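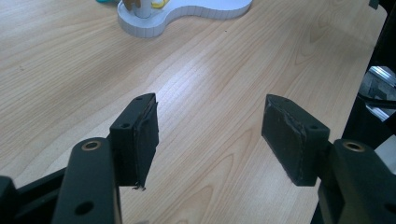

Malathi Nair thinks a dropped key ring should get the same paperwork as a jammed drive, and she told us so after our March piece on gripper faults. Small drops are the ones people step over, she wrote, and by the time anybody looks, there's a month of bad runs behind you.

Nélida Tapia laughed out loud when I read her that. "She's right! I could have used that letter in the spring."

Tapia runs the hand-held gripper bench at Brarimik, where people work through tabletop jobs with a gripper in each hand and every run is recorded for training robot arms. I'd come to hear about the slipping fault, and she was wonderfully willing to go through it, wrong guesses and all.

It started with keys. An operator would close the jaws on the ring, lift, and the bundle would swing and slide out. Then it would be fine for the rest of the morning. "We blamed the keys," Tapia said. "Then we blamed the operators, and I've apologized for that one. Sang Khúc had the steadiest hands in the building and I had him redoing the practice set like a new hire."

Next they went after the position readings. The log gave the jaw opening and nothing about what was between the pads, so a slip looked the same as a tidy release. They swapped a cable. They recalibrated twice. The fault stayed put.

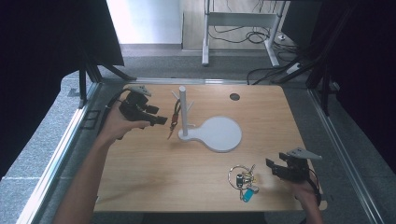 What finally cracked it was going back through the recordings by hand. Rajeshwari Varma pulled 428 runs and marked each one where something left the jaws before the operator opened them. She found 114. I love this part: she then sorted them by gripper, and nearly all of them came from a single pair of pads.

"The grip layer was letting go of the block underneath," Tapia said. "Squeeze it and it looks flat. Pull sideways, which is what a hanging weight does, and the layer creeps, and whatever you're holding creeps with it. A light thing never bothers it. Keys do."

Had anyone been looking at the pads? Sort of. The sheet said to check them for wear, and people ticked it. "A scuffed pad is a used pad, everybody's pads are scuffed," she said. "The sheet didn't say to push on the edge with your thumb. Now it does."

There's a safety side too, and Tapia got quite fired up about it. When a grip feels weak, people help with their fingers. One operator had a knuckle pinched reaching in to steady a load, no real harm done, but that was the day she pulled the pair off the bench.

The new rule is a thumb check before each session and fresh pads at any lifted edge, whatever the run count says. The bad recordings have been tagged and kept, all 114, in a folder Varma has named "creep." She'd like to try spotting the next one from the video alone, and has already started on the older sets from the Mirley bench.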